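Anyone flying a solar glider kit through winter? Canusus vs Stirkham
Forum: Electric and Solar Flight > Model and Small Unmanned

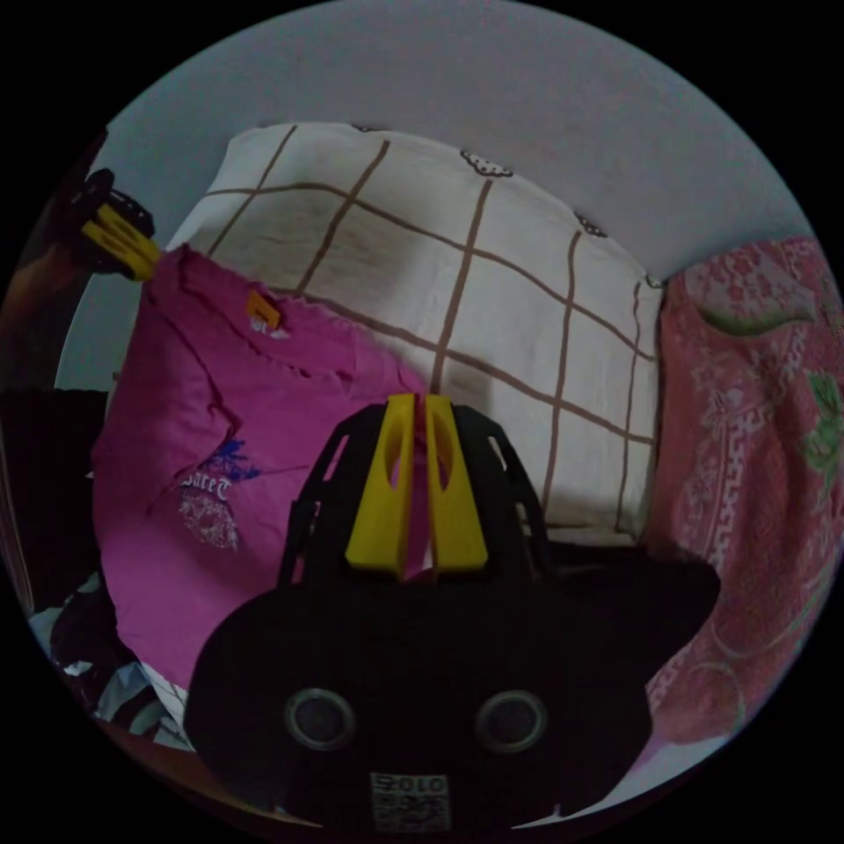 Yellow fingers, with a bit of magenta behind

tailwind_tess
January 16, 2022

Hi all, long-time reader and not much of a poster. I've been saving for a solar-assisted RC glider and I'm stuck between the Canusus and the Stirkham. The Canusus has the bigger wing and more cells, the Stirkham is lighter and comes with a charge controller that people seem to love or hate. I'm in southern Manitoba so the sun is low and the days are short, but when it's clear it's REALLY clear and you get all that bounce off the snow.

What I want is long, lazy flights over the field behind our place. I don't care about aerobatics and I don't care about speed. Is it worth building now, or should I just wait until July and fly something with a plain old battery until then? The Canusus would run me $159 more once I add shipping and the colour film I like, so I'd want to feel it in the air!

gridsquare
I'd build the Stirkham. Mine has been up since last summer and the light wing forgives a lot. In winter you're mostly flying on the battery anyway, whatever the box says, and carrying extra cells that aren't earning their keep is just ballast. Save the $159 and put it toward a decent second pack.

One thing, the Stirkham instructions have you glue the centre rib before you run the wiring. Don't. Run the wires first or you'll be fishing them through with dental floss like I was.

prairie_dihedral
Have to disagree with gridsquare a bit. Cold cells are happy cells! Panels lose output as they heat up, so on a bright January day with snow on the ground you can do better than you'd think. The trouble is angle. A flat wing with the sun sitting just over the treeline catches next to nothing. I get my best numbers in long banked circles, and then half of every circle is wasted, so take that however you like.

I fly the Canusus and I love it, but it's a big floppy thing in any kind of wind and we get plenty of that.

gridsquare
"Half of every circle is wasted" is sort of my point, no?

prairie_dihedral
Ha, fair. Still beats a wing that's wasted the whole way round because there are hardly any cells on it.

spruce_goosed
Has anybody here tried the Ionescu controller? I pulled the stock one out of my Stirkham after it browned out on me twice in the same afternoon (receiver rebooted, I just about had a heart attack) and put an Ionescu in. It's fiddly to set up and the manual reads like it was translated by a toaster, but I haven't had a brownout since. If you go Stirkham, Tess, I'd budget for that from day one.

gridsquare
Never had a brownout on the stock controller. Were you running a big servo load? I've seen people put metal gear digitals in there and then blame the board.

spruce_goosed
Stock servos. Bone stock. I'm not the only one either, there's a whole thread on it in the power systems section.

gridsquare
Okay, I'll go read it. Maybe I got a good one.

tailwind_tess
This is all super helpful, thank you! The brownout thing makes me nervous. The field backs onto a slough and I'd rather not be out on thin ice looking for a glider. What battery are you folks running? I was thinking 2 small packs in parallel so there's a bit of reserve if one goes off in the cold.

prairie_dihedral
Parallel is fine as long as they're matched and you connect them at the same voltage. Keep them inside your jacket until you launch. I tape a bit of foam around mine too, and it makes more difference than I expected. I come down after 8 minutes the first flight of the day no matter how good it looks, feel the pack, and then decide on the rest.

flatspin_fred_no_relation
Nobody has mentioned the Flomomura fly-in. It's in July, most of the solar crowd turns up, and there's usually somebody selling a half-finished Canusus for cheap because they got scared of the wing joiner. If I were you I'd fly a foamie until then and go shopping.

tailwind_tess
Oh that's tempting. How far along are these half-finished ones usually?

flatspin_fred_no_relation
Fuselage done, wing in the box, cells still in the bubble wrap. Check the cells before you hand over any money, they crack if you look at them sideways.

spruce_goosed
Seconding that. Bring a meter and a bright day.

tailwind_tess
Leaning Stirkham with the Ionescu for now, but I'll sleep on it. Gridsquare, could you post a picture of how you routed the wires past the centre rib?

gridsquare
Sure, I'll pull the wing off this week and get one.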